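Mulis support desk, Minenwood
Subject: Incident map putting attacks in the wrong village, and alerts going out twice
Status: Closed
Opened by: Costel Živković, Uden conflict desk

Hi all, me again! Sorry to open another one so soon, but this is a bad one for us. We use the Mulis map to log attacks and kidnappings in the north, and churches and aid drivers look at it before they decide which road to take. As of this morning at least three reports are sitting in the wrong place. The worst is a raid on a farming village that our stringer filed overnight (homes burned, several people taken), and the map has it in a market town with almost the same name, a good half day's drive away. A pastor in that town woke up to people calling to ask if he was alive. He was very nice about it but I felt sick.

What I've tried so far:
Deleted the pin and added it again by hand. It stayed put for 10 minutes and then jumped back to the market town.
Logged out, logged in, cleared the browser. Same thing.
Typed the village name with the local spelling. It jumped faster, if anything.
Asked a colleague to do it from her account. Same jump.

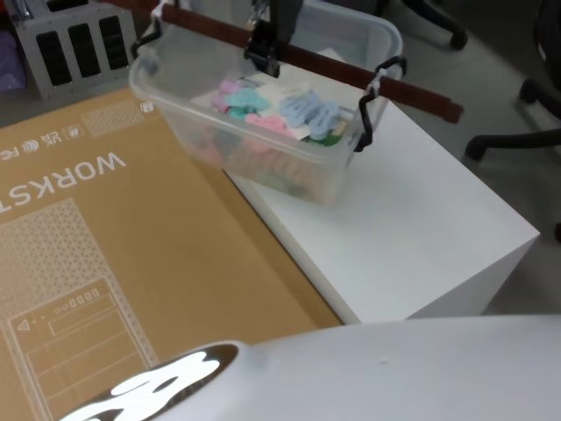
Attachment 1. Clear bin with black handles, hanging from a wooden rod.

Update, 9:40 a.m.
Okay, so I have a second problem and I think it's related. Every time the pin jumps, the system treats it as a new attack and sends the email alert out again. Our list has about 200 people on it and some of them have family in the area, so please imagine getting "armed men, hostages taken" twice before breakfast and thinking it's two raids. I've switched alerts off completely for now. I don't love that, but I'd sooner send them myself from my own mailbox until we know what's going on.

Your first reply asked if we'd changed any settings. I didn't think so, and then I remembered we turned on the Rey place-name lookup in April. It was meant to fill in coordinates if the reporter only gives a name. It behaved fine until now, or maybe it didn't and we just weren't paying attention — that second thought is going to bug me all day.

Update, 11:15 a.m.
Went through the audit page like you asked. You were right, every jump has "Rey" next to it in the "changed by" column, and the confidence score is always 5 or lower. I had no idea there was a confidence score. Is that out of ten? Out of a hundred? If the lookup is that unsure, it shouldn't be touching a pin that a person placed by hand.

I also found 16 older entries with the same mark on them. I've begun checking them against our reporters' notes. Most look right, but one ambush on a bus is on the wrong side of the river, and it has been quoted in somebody's security briefing, so I'm writing to them next.
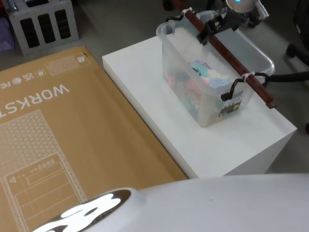 Attachment 2. Box with a line drawing printed on it, beside the white table.

Update, 1:30 p.m.
Did the steps you sent. Writing them down for whoever on our desk hits this next:
Go to Sources, then Place names, then Rey.
Set "Overwrite manual locations" to No. (Ours was on Yes. I swear I never touched it!)
Set the minimum confidence as high as it will go.
Lock each pin before you publish it. The little padlock is under the three dots, and I had walked right past it.

Moved the village pin back where it belongs and it's holding so far. Alerts are still off.

Update, 4:05 p.m.
Still holding. I sent one test alert to just our desk and it arrived once. Alerts are back on for everybody, and I put a correction at the top of the page that names both places and says plainly that the market town was not attacked. I called the pastor too.

You can close this. Could you please open a separate request for a "correction" type of email, though? Right now the only template I have shouts NEW INCIDENT in red, and I had to write to the whole list by hand.

Thanks for sticking with me,
Costel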